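Flurnier hanging mesh organizer, five sections, black: four months in

I put off buying one of these for ages because I figured a wire basket is a wire basket and I already had two of them. The white ones on my side walls came from Barros years ago and they've been fine, mostly. But they're one big open space each, so everything slides into a heap at the front and you end up fishing around with two fingers for the thing you want.

The Flurnier is a long black wire-mesh one with dividers, so you get five narrow sections side by side. I hung mine on the crossbar at the back, up off the floor, and it changed how I use that whole little spot way more than I expected (my sister says I talk about it too much, and she's right).

Putting it up was easy enough. Mine took 9 minutes, and I spent 2 of those looking for the right hex key. The hooks in the box are a bit soft. I bent one with my thumb, bent it back, and it's held since March, but I wouldn't want to do that over and over. If you're hanging it on drywall you'll need your own screws!

What I keep in it: tape, mainly. Tape used to be the thing I lost every single week and now I can spot it from across the room. Then all the small stuff, clear fittings and little colored odds and ends that would roll off anything flat. The mesh is fine enough that most of it stays put. Really tiny screws will go straight through, though, so put those in a bag or a jar first. I lost a few behind the bench that way before I learned.

I do wish the dividers moved. One section is a touch too tight for my widest roll, and I'd happily give up some space at the right-hand end to fix that. Plokau makes a version with sliding dividers, but Jin-sol Tak from my Tuesday sewing group has that one and hers rattle every time a truck goes by, so I'm not sure it's a better deal.

The other nice thing is the floor. With the small stuff up on the wall I've got room for the turquoise basket and whatever bags I haven't sorted yet, and I can wipe down the marble-look panel without moving forty things.
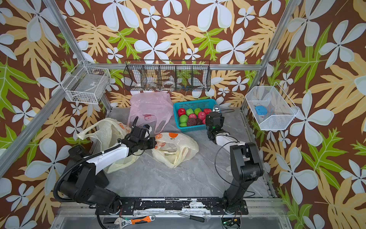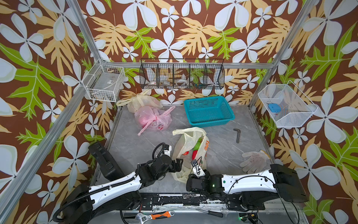

Cleaning is the one chore. Dust settles where the wires cross and a cloth just skates over it. An old toothbrush gets it off, or you can take the whole thing down and rinse it in the tub, which I've done once. No rust so far, but I dried it pretty carefully.

A couple of people asked about the wallpaper last time I wrote about this corner. It's from Eltcombe, the brown one with the big flowers and the green leaves, pattern number 298, and I have no idea if they still sell it. I bought the end of a roll. Black mesh looks great against it, by the way, much better than white, and I'm tempted to swap the side baskets out to match once I've got the money.

Four stars from me. I'd go to five if the hooks were stiffer.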